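Donating Clothing and Textiles: Frequently Asked Questions

What may I donate to the Oravec Textile Bank?
We accept clean clothing, bed linen, towels and curtains. Items with small faults, such as a missing button, are welcome. We are unable to take pillows, duvets or carpet.

How should donations be packed?
Please use a tied bag or an open box weighing no more than 11 kg. Shoes should be fastened together in pairs and kept apart from clothing.
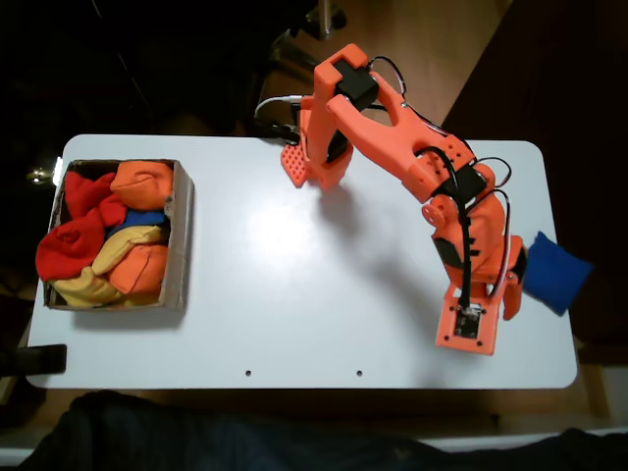
Bags left outside the Burnon depot when it is closed cannot be accepted – rain damage makes most textiles unfit for reuse.

Where do donated items go?
Wearable clothing is passed to our partner, Utumance, for resale. The remainder is sorted by fibre and sent for recycling. Last year the depot handled 3,874 bags.

May I have an item returned?
Donations become the property of the Textile Bank once handed over. Lost valuables found during sorting are held for 90 days.

Do you collect from schools and offices?
Yes. Collections are available throughout the year except December. Requests should be made through the Burnon depot.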